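Home Products Tables Accessories Care & Parts Contact
Print this page | E-mail this page

Skirlow Round Table, Clear Glass Top

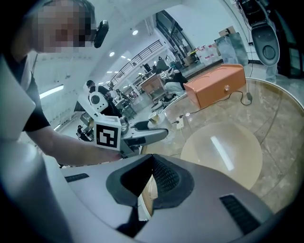

Skirlow table with round beige mat, orange drawer box and gold-rimmed cup.

The Skirlow is a round table with a clear glass top, supplied by Multomwood for homes, small offices, showrooms and waiting areas. The top is transparent, so the floor finish stays visible through it. Over a patterned floor such as polished marble, the pattern will read through any part of the surface that is left uncovered. Customers who want a plainer background usually add the Treloar round mat, which is sold separately and described further down this page.

The table ships flat in 2 cartons, one for the glass and one for the base. The combined shipping weight is 83 lb. The glass carton must be kept on edge during transport and storage. Do not lay it flat, and do not stack anything against it.

Top

The top is a single round piece of tempered safety glass with a polished edge. It has no holes, inserts or printed border. The underside is identical to the upper side and the piece can be installed either way up. The safety mark is etched near the edge and can be turned to face the wall.

Tempered glass cannot be cut, drilled or ground after it has been heat treated. Requests for cable grommets or notches have to be made before production and are quoted as a special order. Returned tops showing signs of drilling or edge grinding are not accepted.

Small surface marks from cups, keys and metal-footed objects are normal wear and are not covered by the warranty. Chips on the edge are a different matter. A top with a chipped edge should be taken out of use and replaced, even if the chip looks minor.

Base

The base carries the glass on clear contact pads. The pads are not adhesive. They hold the top by friction and allow it to be lifted off for cleaning or moving. Check the pads when the top is off and replace any that have hardened or shifted. Replacement pads are listed under Care & Parts.

Leveling feet are fitted at the factory. On stone and tile floors, set the feet before the glass goes on and check the base with a spirit level in both directions. A base that rocks on a grout line will transfer that movement to the top. Felt covers for the feet are available for wood floors but should not be used on polished stone, where they slide.

Load and use

The Skirlow is intended for light household and office items: cups, lamps, drawer boxes, books, chargers and similar. Spread heavier items toward the middle of the top. Do not sit, kneel or stand on it, and do not lean on the edge to get up from a chair.

The base was cycled 3,000 times in our edge-load fixture with no loosening of the fasteners. The fixture applies a downward load at the rim and releases it. It does not reproduce impact, and the result should not be taken as an impact rating.

Hot cookware needs a trivet. Tempered glass tolerates moderate heat, but a sharp local temperature change puts stress on the surface. Hot drinks in ordinary cups are not a concern.

Treloar round mat

The Treloar is a large circular mat in beige, made to lie on the Skirlow top. It covers the central working area and leaves a margin of clear glass around it for items that sit near the edge. It lies loose on the glass and needs no fixing.

The mat has a low sheen. Under ceiling lights or close to a window it will show a bright streak where the light strikes at a shallow angle, as the glass does. Rotating the mat makes no difference to this. Moving the lamp or lowering the blind does.

New mats are shipped rolled. Unroll the mat face down on a clean floor and leave it overnight at room temperature before placing it on the table. Do not iron it or hold it in front of a heater. If the rim still lifts after the first night, turn it over and leave it for a second.

Wipe both the glass and the back of the mat before laying it down. Grit trapped between the two is the most common cause of scratches on tops returned to us for inspection.

Rirkico drawer box

The Rirkico is a compact storage box in orange with a rounded top and a small round silver knob on the front. It is sized to stand at the back of a round table with the knob facing the user. Because of the rounded top, nothing should be stored on the box. Use the drawer for small items that would otherwise spread across the glass, such as pens, adapters, tea bags or spare keys.

Leave enough clear surface in front of the box for the drawer to open fully. On a round top, this means turning the box so that it faces the center. A box set parallel to a wall near the side of the table may open over the edge.

The knob is held by a single screw from inside the drawer. Tighten by hand with a screwdriver only. Power drivers strip the thread.

Cables and power

The Skirlow has no built-in power outlet. A small power strip can be placed on the glass, and the cable can be run behind a drawer box to keep part of it out of sight. Any cable on a clear top remains visible, both black and white, and this should be considered when the position of the table is chosen.

Our recommendations for powered items on the table:

- Keep the power strip away from cups, vases and anything else that holds liquid.
- Run cables across the glass and not under the mat. A cable under the mat makes a ridge and leaves a permanent line in it.
- Leave slack at the table edge. A tight cable can pull the strip, or the item plugged into it, off the top.
- Unplug the strip before wiping down.

An edge clip for a single cable is available. It presses onto the rim of the glass and is removable without tools.

Cleaning

Clean the glass with a soft cloth and a mild glass cleaner, sprayed on the cloth and not on the surface. Work from the center to the rim and finish with a dry cloth. Fingerprints on the underside show as clearly as those on top, and the underside near the rim should be wiped as well.

Clean the mat with a damp cloth and a drop of dish soap. Let it dry completely before putting it back. Moisture held between the mat and the glass leaves a cloudy ring that has to be cleaned off separately. No bleach, no scouring powder, no solvent.

The drawer box needs only a dry or slightly damp cloth. Take the drawer out to empty crumbs and dust.

Assembly

Two people are required to lift the glass. Assemble the base first, tighten all fasteners, set the leveling feet and place the contact pads. Remove rings and watches before handling the top. Lift it from the carton on edge, carry it upright, and lower it to the pads from opposite sides. Center it by eye from above, then check that the overhang is even all the way around.

Keep the carton and edge protectors if the table is likely to be moved again. Replacement cartons are not stocked.

Ordering

The table, mat and drawer box are separate items and are not sold as a set. Cups and other tableware are not included. Color of the mat and box can vary slightly between production runs, so items that need to match should be ordered together. The next production run of the mat is scheduled for July.

The warranty on the base is 2 years from delivery. The glass is covered against manufacturing defects for the same period. Breakage in use is excluded. Transit damage must be reported before assembly, with the carton label included in the report.

Dimension drawings, special-order tops and trade pricing: Ewan Cartwright, product desk, Multomwood. State the item name and the floor type in the room where the table will stand.

Print this page | E-mail this page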